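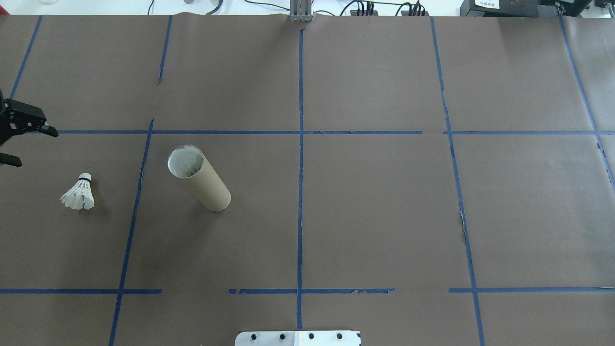 Blue tape divides the dark paper on this table into rectangles.

Search this site Enter keywords Go

Opinion > Daily Life > Home and Habits

September, by Domenica Brunner

In praise of a line on the floor

When I came to live in Skellach, the first thing I learned in the local library was where to stand. There was a yellow line in front of the desk, and behind it people waited for their turn. In my childhood we had no such lines. We stood close together and we argued, and the person with the strongest voice was served first. I was often served last.

So I have an affection for lines, and I am sorry that they are now disappearing. The library has been renovated and the yellow line was removed. The new floor is beautiful, I admit it. But at 8 in the morning, when the doors open, I see older people look down for the place where they should wait, and then step back to let a louder person pass.

My neighbour Prakash Sastry does not agree with me. He says that a marked floor treats adults like schoolchildren, and that polite people will find their order without help. We have discussed this over many cups of tea. I answer that he is tall and has a good voice, and for him the order is always easy to find.

I do not want lines everywhere. In a park they would be sad, and in a friend's kitchen they would be an insult. But in a place where strangers must share something, a desk or a bench or a car park, a simple mark is kind to the shy ones. It tells a newcomer what the others know already, and he does not have to ask in a language he is still learning.

I wrote two letters to the library. The answer to the second said that my opinion was noted with interest. I would prefer that they buy one roll of yellow tape.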